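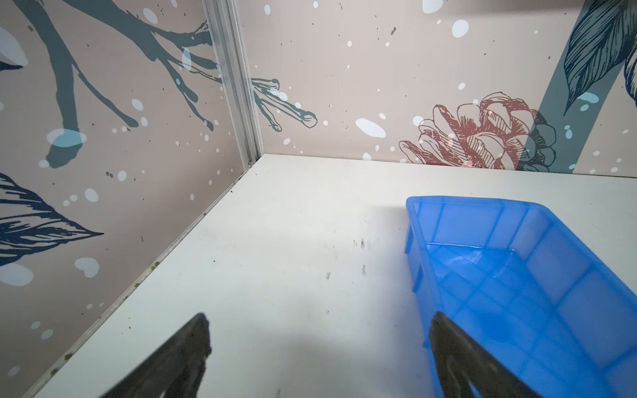
Marjatta Miettinen asked me last week whether anyone still wants patterned walls round a work table, and she'd go plain any day. Well, I wouldn't! Keko's branches-and-dots panels go on sale on 2018-01-20, in 17 patterns, and I'm thrilled with them (the pinky beige is my favourite).
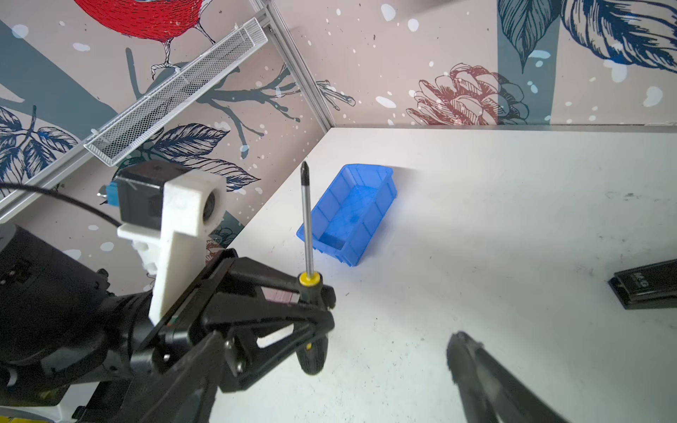
We've kept the table white, so a blue bin or a yellow-and-black screwdriver is easy to spot when you're tidying up. Come and have a nosy at our Wanelska shop, open till 7.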